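Packing and Shipping Basics, Handout 5: Closing the Box
Umdale Evening Classes, Small Business Track
Updated 20/06/2023

Hi again, everyone. Last time we got as far as wrapping and filling, and we ran out of time right when people were starting to tape, so I've typed up my notes on that part. Bring them with you, because we'll be doing this standing up and you won't want to be scrolling on your phone with tape stuck to your thumb.

1. Before you reach for the tape

Give the box a gentle shake. If you hear or feel something slide, open it back up and add paper. I know, I know, you just got it all in there! But a box that rattles on your table is going to rattle a lot more on the truck to Sarmiento.

Then look at the flaps. They should meet in the middle and lie flat without you leaning on them. If they bulge, the box is too full, and if they sag in when you press, it's too empty (this is the one I see most). A sagging top caves in as soon as another box goes on it.

For anyone who missed the size chart: the small Jitura carton is the one we use for mugs and candles, and the deep one is for blankets, pillows and the big awkward stuff. Please don't put books in the deep one. I did it once, to a cousin's moving boxes, and I still hear about it.

2. Taping the top

Use the wide brown packing tape. Masking tape is for painting and clear gift tape is for gifts. Start a hand's width down one end of the box, come up over the edge, run straight along the seam where the flaps meet, and go down the other end by the same amount. One long strip, no stopping halfway to answer a text.

Now put the tape gun down and use your hands. Tape sticks because you press it, and most of us just lay it on and hope. I like one hand spread out flat along the top and the other wrapped around a corner, so the box can't scoot away while I'm pushing.

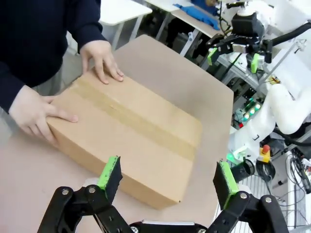 3. Edges, bottoms and second strips

Go over both ends with your thumb where the tape bends down the side. Those bends are what peel first. If you can get a fingernail under it, so can a conveyor belt.

The bottom gets the same treatment, and it gets it before you fill the box. Anything heavy gets two extra strips down there, one on each side of the seam, overlapping a little. For the class orders going out in August I'd like everybody to do the extra strips no matter what's inside.

4. Labels

The label goes on the biggest flat face, away from the seam if there's room. Don't wrap it over an edge, and don't put tape across the barcode. Write the order number on one side in marker too. Our practice orders run from 128 up, and the Trokeleck set starts at 761, so check which sheet you're holding before you write.

For next time

Pack and close one box at home, any size, and bring it in. We'll swap and try to find the weak spots in each other's (kindly!). Also bring your own scissors if you have a pair you like, as the ones in the supply drawer are pretty dull.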